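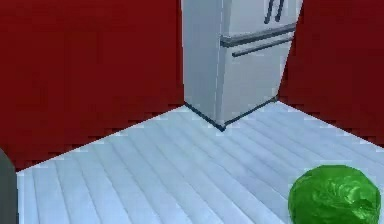

Preparing and Submitting a Chapbook Manuscript

Filed under: For Writers / Submission Guides

Pristia Press accepts manuscripts of short fiction for the Haslam Chapbook Series during one reading period each year, which opens in January. The following guide is intended for writers who have not submitted to the series before. Writers who have done so should read the sections on formatting and on simultaneous submissions, both of which have been revised.

Before You Begin

A chapbook in the Haslam series contains one long story or a small group of shorter ones. The finished manuscript may not exceed 30 pages, excluding the title page, the contents page and the acknowledgments. Manuscripts over this limit are returned unread. There is no minimum length, although very short manuscripts are difficult to bind and the editors may ask whether further material is available.

Stories that have appeared in magazines, journals or anthologies are eligible, provided that the rights have returned to the author. Stories that have appeared in a previous book or chapbook by the same author are not. Work posted on a personal website is treated as previously published and should be listed in the acknowledgments.

Translations are considered when the translator submits written permission from the author or the author's estate. Excerpts from novels are not considered.

Step 1. Select the Stories

Read all of the finished work you might include, and set aside any piece that you expect to revise heavily. The editors do suggest changes after acceptance, but a manuscript is judged as it arrives.

A chapbook does not require a theme. Many successful manuscripts are held together by a place, a recurring character or simply a consistent manner of telling. If two stories share a premise or reach similar endings, consider including only the stronger one. A single story of some 2000 words may open a manuscript well and still be too slight to close it.

Once the selection is made, print the manuscript and read it through in one sitting. Note the first and last line of each story on a separate sheet. Reading these lines in sequence will often show where two openings are too much alike, or where a quiet ending is followed by a quiet beginning.

Step 2. Settle the Order

Place the stories in the order in which you wish them to be read. The opening story should be one that a reader unfamiliar with your work can enter without difficulty. It need not be the most recent or the most widely published.

Where the manuscript contains a story much longer than the others, try it in the final position first and move it forward only if the shorter pieces suffer. Linked stories should generally follow the order of events, unless the break in chronology is part of the design.

The title of the chapbook may be taken from one of the stories. If it is, that story should not be placed first by default.

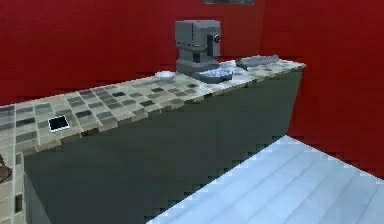

Counter island with a mosaic tile top, against a red wall.

Step 3. Format the Manuscript

Prepare the manuscript as a single file. The following settings apply to all submissions:

- Letter-size pages with one-inch margins on all sides
- A standard serif typeface at 12 points
- Double spacing throughout, including dialogue and quoted letters
- Page numbers in the upper right corner, beginning with the first page of the first story
- The chapbook title in the upper left corner of each page
- Each story begun on a new page, with its title centered

Section breaks within a story should be marked with a centered number sign. A blank line alone is easily lost when it falls at the foot of a page. Use italics where italics are wanted; underlining is no longer required.

The author's name must not appear anywhere in the manuscript file. Remove it from the header, the title page and the file properties. In most word processors the file properties can be cleared from the document information menu. Acknowledgments are submitted separately, as described in Step 5.

Stories with unusual layouts, such as those using columns, footnotes or facing pages, are welcome. Please keep in mind that the finished chapbook page is considerably smaller than a letter-size sheet, and that wide tables and long unbroken lines will have to be reset.

Step 4. Write the Cover Letter

The cover letter is read after the first round of decisions has been made. It should fit on one page and should contain:

- The title of the manuscript and the titles of the stories in it
- The page count
- A statement that the work is your own, or, for translations, the name of the original author
- A short biographical note written in the third person

The biographical note should be no longer than 8 lines. List published books first, followed by magazine publications and any awards or shortlistings, with the year in each case. Give the full name of each prize. Where a story was shortlisted and did not win, say so plainly; the distinction matters to the reader and does no harm to the writer. Writers without previous publications may state where they live and what they do, and leave it there.

Please do not summarize the stories or compare the manuscript to the work of other authors. Quotations from reviews and letters of recommendation should also be left out.

Step 5. List the Acknowledgments

On a separate sheet, list each previously published story with the name of the publication, the issue and the year. Use the title under which the story appears in your manuscript, and add the earlier title in parentheses if it has changed. If a story has been accepted elsewhere but has not yet appeared, list it as forthcoming.

Step 6. Submit

Electronic submissions are made through the Stodemex portal. Create an account, select "Haslam Chapbook Series" from the list of open calls, and upload the manuscript, the cover letter and the acknowledgments in the three fields provided. The portal accepts common word processing files and PDFs. A confirmation message is sent once all of the files have been received. If it does not arrive by the following day, check the junk mail folder before submitting again.

Paper submissions may be sent to Pristia Press, Box 1010, Drastbridge. Enclose one copy of each item, unstapled, with a stamped envelope if you would like a reply by mail. Manuscripts sent on paper cannot be returned. Both methods are given the same consideration.
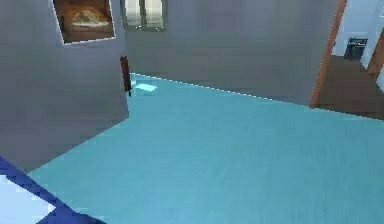 Gray walls and pale blue flooring, with an open doorway to the right.

After You Submit

Each manuscript is read by two editors working independently. Those that either editor wishes to discuss go forward to a second reading, at which point the cover letters are opened. All writers are notified of the outcome, whether or not the manuscript has gone forward. The press regrets that it cannot offer comments on individual manuscripts.

Simultaneous submissions are permitted. If the full manuscript is accepted by another publisher, withdraw it through the portal or by letter as soon as possible. If a single story is accepted by a magazine, there is no need to withdraw; add a note to your submission giving the name of the magazine and the expected issue.

Corrections to a submitted manuscript cannot be accepted while it is being read. Minor errors of spelling or punctuation do not affect the decision. A writer who has uploaded the wrong file may withdraw the submission and begin again at any time before the reading period closes.

Writers whose work is accepted will receive a contract for review, together with a proposed schedule for editing and proofs. Questions about the contract should be raised in writing before it is signed.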